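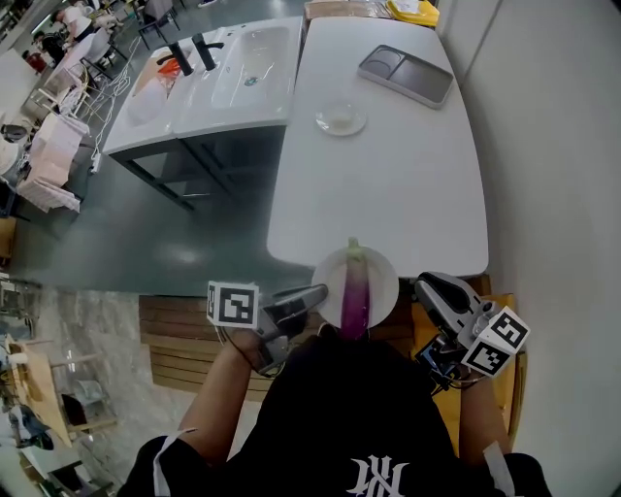

*Purple eggplant on a white round plate.*

# Nikora 3153 Interlocking Crowd Barrier, Set of 4

**Price:** $970 per set, plus freight
**Ships from:** Platcombe warehouse
**Item number:** 3153

The Nikora 3153 is a steel pedestrian barrier for marches, rallies, vigils, campaign stops and public meetings that spill out onto the sidewalk. Each set has four sections with flat feet and hook-and-loop ends. One person can move a section across level pavement. Lifting a section onto a truck or over a curb takes two.

Most of our orders for the 3153 come from city public works departments, event permit holders and campaign offices that have been told by the city to keep a lane clear between two groups. It is also used for press areas, stage fronts and lines outside polling places.

## What it does and doesn't do

The 3153 marks a line and slows people down at it. A row that has been hooked together will stand up to leaning and ordinary crowd contact on a hard surface.

**It is not a vehicle barrier.** It will not stop a car or truck at any speed, and it should never be the only thing between a crowd and an open road. If your permit calls for a street closure, ask the city or the police department what they require at the intersections. Depending on the place, that can mean parked municipal trucks, water-filled blocks or rated steel units. We sell rated units made by Zirkov on a separate page, and they have to be quoted by the job.

## Specifications

| | |
|---|---|
| Item | 3153 |
| Sections per set | 4 |
| Material | Galvanized steel tube, welded |
| Feet | Flat, removable |
| Connection | Hook and loop, either direction |
| Upright spacing | Same on all sections |
| Finish | Galvanized after welding |
| Sign plate | One included per set |
| Works with | Nikora gate section, Byun light clamps |
| Does not work with | Bridge-foot barriers from other makers |

Section length and weight are on the drawing that comes with your quote. Please use the drawing when you plan a truck load, as the older production run had a heavier foot.

## Flat feet

The 3153 comes with flat feet only. We stopped stocking the raised bridge foot for this model. The flat foot sits close to the ground and is easier to step past at night, and it makes a better line along an accessible route. The tradeoff is that it doesn't straddle a curb. Where the line has to cross a curb, end the run at the edge, start a new run on the other side, and fill the gap with the gate section or a marshal.

The feet are held by a pin. They come off without tools. Spare pins are sold by the bag and it is worth having one in the truck.

## Setting up a line

1. Walk the route first and mark the ends with chalk. Note hydrants, ramps, bus stops and building exits.
2. Put the first section down at the fixed end, usually against a building corner or a gate.
3. Stand the next section beside it, lift the hook end, and drop it into the loops. Both hooks have to seat.
4. Continue in one direction. Working from both ends toward the middle almost always leaves a gap that is shorter than a section.
5. Turn the last section back at an angle so the end of the row has some support.
6. Put the sign plate where people will come to it first.

Leave an opening wherever the permit or the fire marshal asks for one. Openings should have a gate section or a person on them for the whole event. A section that has simply been left unhooked looks closed to a crowd, and people in a hurry will not find it.

For two opposing groups, use two parallel rows with an empty lane between them. A single row puts both crowds on the same rail — this is the most common mistake we see in site plans. The lane should be wide enough for a stretcher crew to pass, and your local permit office may give a minimum.

## Wind and banners

Bare sections do well in wind. Covered ones don't. Fabric banners, mesh covers and large campaign signs turn the row into a sail, and a long straight row can go over all at once. If you have to cover it, cover every other section, add sandbags on the feet and take the covers down when the weather service puts out a wind advisory.

Use hook-and-loop straps or string for signs. Wire and metal ties scratch the coating and leave sharp ends at hand height.

## Transport and storage

Sets are shipped strapped flat. For repeat use we suggest the Nikora steel cart, rated for 3000 pounds, with a drop pin at each end and locking wheels. It goes through a standard loading dock door. It is not meant to be towed on the road.

Store the sections standing or flat, in either case off bare soil. Rinse them after use on salted streets. Surface marks from the hooks are normal. A bent hook is not, and that section should be pulled until it is fixed. We don't recommend straightening a hook cold.

## Accessories

- **Gate section.** Same height as the 3153, opens both ways, hooks into the row at either end.
- **Byun light clamp.** Holds a battery lamp on the top rail. Lamp sold separately.
- **Extra sign plate.** Blank white, or printed from your file.
- **Foot pins.** Sold by the bag.
- **Steel cart.** See above.

## Ordering

Public agencies can order by purchase order. Campaigns, unions, churches and other groups pay by card or check before shipment. We don't ask what the event is for, and the price is the same for everyone.

Freight is quoted by zip code. Orders in by noon on Thursday usually leave Platcombe the following week. November is our busiest month and stock gets low ahead of the election, so send in the order as soon as you have a permit number.

Rental is offered only within our truck route. Rented sets include delivery and pickup but not setup.

## Returns and warranty

Unused sets can be returned within the period printed on your invoice. The buyer pays return freight. Welds and hooks are covered against defects in normal pedestrian use. Damage from vehicles, forklifts, stacking beyond the cart posts or cold bending isn't covered.

If a set arrives with shipping damage, write it on the delivery receipt before the driver leaves and send us a copy. Claims without a note on the receipt are usually turned down by the carrier.

## Related items

- Zirkov rated vehicle barriers (by quote)
- Nikora gate section
- Byun light clamp
- Blank and printed sign plates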